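Ultura bimanual packing project
Progress report to the Baumgartner fund, 6/19/20
Prepared by Johanna Hauser, with Getachew Abdella and Kilian Gasser

Dear Severin,

We have had a very good stretch since the January report and I'm glad to be able to tell you about it. Grocery bag packing is now our main task, the two-arm station is running every working day, and the examples are coming in faster than we dared put in the plan!
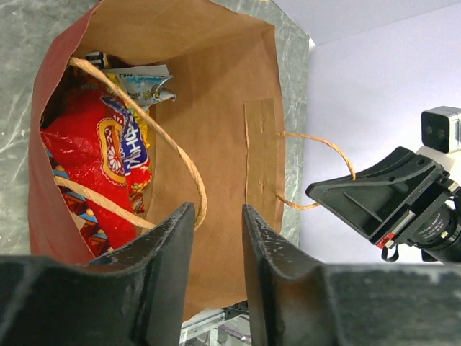
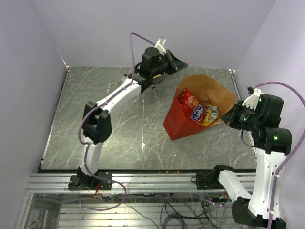

Both views come from the bag task at the two-arm station, the first from a wrist camera and the second from the fixed one.

Where we are with the examples

We have 1455 demonstrations recorded and stored. Of these, 486 are bag packing with snack packets, the set we promised you for this period. The rest are the simpler pick-and-place recordings from the earlier phase, which we are keeping because they still help the model with basic reaching.

Each demonstration is one person driving both arms from start to finish, with all the camera views saved alongside the joint positions. Kilian and Getachew do most of the driving, and Senad Kos has joined them for the afternoon sessions. He picked it up wonderfully quickly (he says it's the years of playing the accordion) and his recordings are already among the smoothest we have.

What we have learned about bags

Paper bags are much more fun than boxes, and a good deal harder. The bag shifts when a packet goes in, the sides fold, and the handles get everywhere. We started out asking people to grip the rim only. Getachew then suggested we let them use a handle as well if that felt natural, and we now record both ways and write down which was used. I think this is the best decision we made all spring, as the set has far more variety in it.

Shiny packets are the other thing. Foil and glossy plastic throw bright highlights into the wrist views, and our first labels for those were poor. Kilian has rewritten the labelling guide and relabelled 100 of the older recordings to match. It was slow work and he deserves the credit for it.

First training run

We trained a first model on the bag set and tried it on eight bags it had not met before. It got the packet to the opening nicely most of the time, but it tends to let go too early. We want more examples of that last part, including ones where the person fumbles and recovers.

Next steps

Record more recoveries, as above.
Bring in taller bags and softer packets. Flolten has offered us a mixed crate.
Copy the full set over to Tramutari so their team can begin their own training.
Replace the older gripper pads.

Spending is in line with the budget you approved, and the table of costs follows separately. You would be very welcome to come and have a go at driving the arms yourself. Senad will happily teach you.

With best wishes,
Johanna Hauser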